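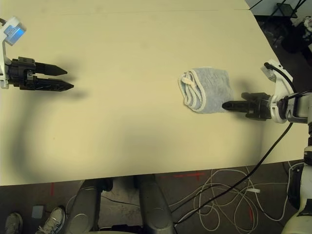

2 min read

11/02/2025, towel folding notes, bench 2

Still on the gray-blue towel. Maya wants to settle on one fold for the whole Flinby shelf trial and she wants it settled before we order more stock. I am not convinced we know enough to settle anything, so I'm writing down what bothers me while I remember it.

The bundle on the cream table looks good. Compact, more or less rectangular, and the left end has the layers curling around into that paler loop. Iker saw it and said "done." I'd say it looks good from one side, lying on a table with nothing on top of it. A shelf in a linen closet is a different place. Towels get pulled from the middle of a stack by people in a hurry.

What I don't like about the word "fold" in our sheet: half of us write fold and the other half write roll for the same thing. Siamak logged his as rolls, Nneka logged hers as folds, and when I put their bundles next to each other I couldn't tell whose was whose. So either the two methods end up in the same place, or one of them isn't doing what they wrote down. I lean toward the second. Needs a sentence in the sheet saying what counts as which. Until then I wouldn't compare the columns.

The curled end. Danjuma's claim is that it should always face out, since a rounded edge is easier to grab and you don't end up peeling off a single layer. Sounds reasonable. So did the Bako method in March, and we all remember how that went once the terry got washed a few times and stopped lying flat. I asked him how many pulls he'd tried and the answer was 10, all by him, all on the same towel. That's a hunch with a number stuck on it.

Also, terry hides bad work. Thick loops fill in the corners and everything looks squared off. Try the same fold on one of the thin Wumano dish towels and the layers slide. I did it 2 times before lunch and got a sad envelope both times. If the fold only works on fluffy towels we should say so in the title.

Size. The Ondura baskets on the shelf are narrower than the bench, obviously, and I can't find where anyone measured a finished bundle against one. Everybody eyeballs it. I don't trust my own eyeballing either, I was sure the last lot would fit and had to refold it.

The order on the table is for 3000 towels. I'd like to hold it until we have the basket check at least. Maya says the price won't wait. It waited all through March.

To do:
Write down fold vs. roll, one line each (me)
Measure bundle length and height after pressing, then again next morning (Iker)
Curled end out vs. curled end in, pulled by someone other than Danjuma
Thin towels, same steps, no adjusting partway
Sheet row 1262 has a towel listed with no color and no method, find out who entered it or delete it

Nneka added in the margin that the seam on the tabletop makes a decent guide for lining up the first edge. Fine on this table. The closet doesn't have one.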